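How Does an Idea Become a State Law?

Have you ever heard a grown-up say, "There ought to be a law about that"? Maybe it was about cars going too fast past the playground, or about a school bus with no seat belts. Well, laws have to come from somewhere, and today we are going to follow one all the way from a kitchen table to the governor's desk. It's a fairly long trip, so get comfortable!

Let's start in the town of Stokwood, where a school nurse named Marloes Postma had an idea. She thought every school in her state should have a nurse in the building all day long. Her own school had one, but the school down the road shared a nurse with 5 other schools, and if you fell off the monkey bars on the wrong morning you had to wait quite a while for her to drive over.

Ms. Postma couldn't make a law by herself. What she could do (and what you can do too, even if you aren't old enough to vote) was write to the person who speaks for her part of the state. That person is called a state representative, and hers was Jinfeng Lu. Ms. Postma wrote a letter, and then 318 of her neighbors signed their names to say they agreed. A big list of names like that is called a petition.

Representative Lu liked the idea, so she had it written up as a bill. A bill is a law that hasn't grown up yet. It has to be written very carefully, with every word in its place. Does "all day" mean until the last bell, or until the last child goes home from soccer practice? Somebody has to decide, and it had better be decided before the vote!

Next the bill went to a small group of lawmakers who study health. They held a hearing, and this is my favorite part, so I hope you'll forgive me if I go on a bit. At a hearing, people sit down at a microphone and tell the lawmakers what they know. Ms. Postma spoke. So did a father, Wenjie Ding, whose son has asthma. A man named Svetozár Jireš, who looks after the money for a school district, came to say that nurses were a fine thing but that his district couldn't pay for six more of them. Speaking at a hearing is called testifying, and people who disagree get a turn as well.

After listening, the lawmakers changed the bill a little. They gave small districts extra time to hire their nurses. A change like that is called an amendment (say it slowly: uh-MEND-ment).

Then came the voting. Nearly every state has two groups of lawmakers, usually called the House and the Senate, and both of them had to say yes to the very same words. (Nebraska has only one group, which is a good fact to save for the dinner table.) Last of all, the bill went to the governor. A governor can sign a bill, and then it becomes a law, or say no to it, and that is called a veto. If enough lawmakers still want the bill after a veto, they can vote again and pass it anyway.

The governor signed Ms. Postma's bill in February, after around 28 weeks of letters, meetings, and waiting.

Words to remember
Bill: an idea for a law, written down
Petition: a request signed by many people
Testify: to tell lawmakers what you know
Amendment: a change to a bill
Veto: when a governor says no

Is there something you would like to change in your state? Ask a grown-up to help you find out who your representative is, and write a letter. Use your best handwriting, and tell them how old you are.

More to read
What Does a Governor Do All Day?
Why Do Schools Check Your Eyes?
Who Pays for the Hospital?
How Voting Works

Clundeck Young Citizens | Contact us | Copyright Clundeck | Back to top

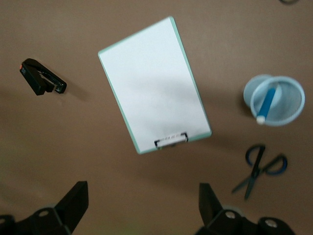
A clipboard with a blank sheet of paper, and a black stapler.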